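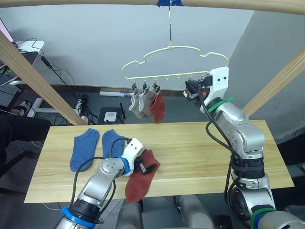 Kátia thinks socks should be hung by the toe, and told me so again this morning before I'd had coffee. She says the cuffs stretch otherwise. I have always done it by the cuff and my socks are fine, but I said I'd try it her way for a week.

March 18, 2018

Sock day. The yellow car hanger is up on its wire hook, tied to the beam with blue tape. I don't trust the tape much, but a few socks weigh very little. The two grey ones are on, next to each other, and a dark red one. The blue pair and the other red one were still on the table at that point. Plenty of pegs left over, so I won't need the second hanger until the towels.

The big rack from Plastavmont is still in its box. It has been there since November. I paid 200 for it and one of the feet was missing, and they want the order number before they'll send another. I found it at last, 2776, on the back of an envelope. Will write to them tomorrow.

Elaine called around noon. She is coming for 2 nights and wants to know if she should bring sheets. Told her no.

Rice and beans for supper. Still have to look for the mate to my green sock, last seen in the bag I took to Lindalva's.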